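Serholm adds round table to Metby range for shared rooms

Serholm has added a round table to its Metby range of furniture for meeting rooms, study areas and play corners. Orders open in January through the company's Priltska showroom.

The top is wood in a honey-orange finish, with the grain left visible and some variation in tone between lighter and darker bands. It has no corners, so chairs can be placed at any point along the edge. The table has been set up on grey carpet at the showroom, where it can be viewed by appointment.

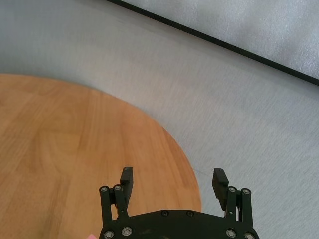

Surface and use

The top has a slight sheen and is intended for games, sorting tasks and small group work. Small pieces can be spread well apart on it, as with the two light blue cubes and the single pink one on the showroom table.

"We were asked for a top that shows the grain and can be wiped down at the end of a session," said Radomir Vidmar, product manager at Serholm. "The colour was settled early. Most of the development time went on the edge."

Care instructions specify a soft damp cloth and no abrasive cleaners. Felt pads are supplied for use on hard floors.

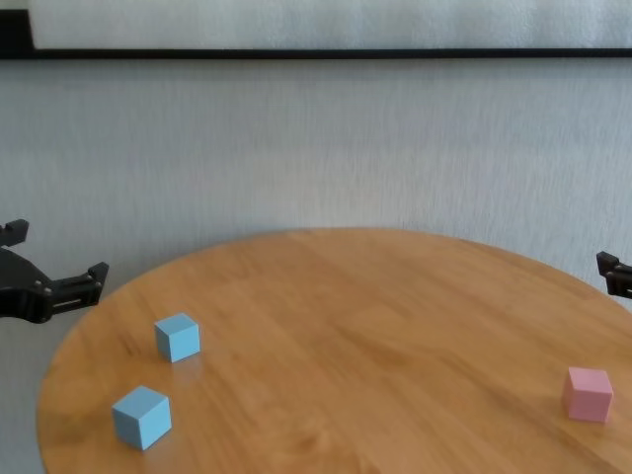

Availability

The first production run is 100 tables. Orders of 15 or more should be placed with the contracts desk, which is managed by Živko Vukadinović. Delivery is handled by Milošević from the Priltska warehouse. Showroom appointments are available every Wednesday and may be booked by telephone or at the front desk.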